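Flumbridge Robotics Guides
Collecting Two-Arm Sorting Demonstrations

This guide sets out the procedure used in the Clinari study for recording demonstrations on a two-arm station. It assumes that both arms have been calibrated and that the control software is running.

1. Set the cups on the white table, side by side, with a clear gap between them. Each cup color stands for one class of item, and the assignment must stay the same for the whole session.

2. Place the items within reach of the arm that will lift them. Cans should stand upright.

3. Open both grippers fully and begin recording.

4. Grasp the first item by its side, lift it slightly, and pause before moving it toward a cup. The pause gives the model a clean boundary between the grasp and the transfer.

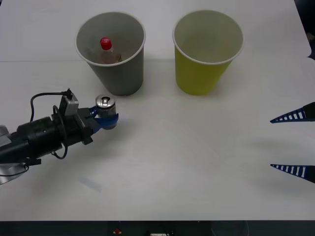
5. Keep the second arm still until it is needed. Idle motion was the most common fault in the July recordings — the trained policy copied it, and the arms met over the cups.

6. Release the item, return both arms to rest, and stop recording. Discard any run in which an operator touched the table.

The Clinari policy was trained on 400 accepted runs. Sites with fewer should expect weaker results on transparent items, for which grasp errors remained frequent.

Upload accepted runs to the Timbridge server with the operator log attached.

Last revised 2nd October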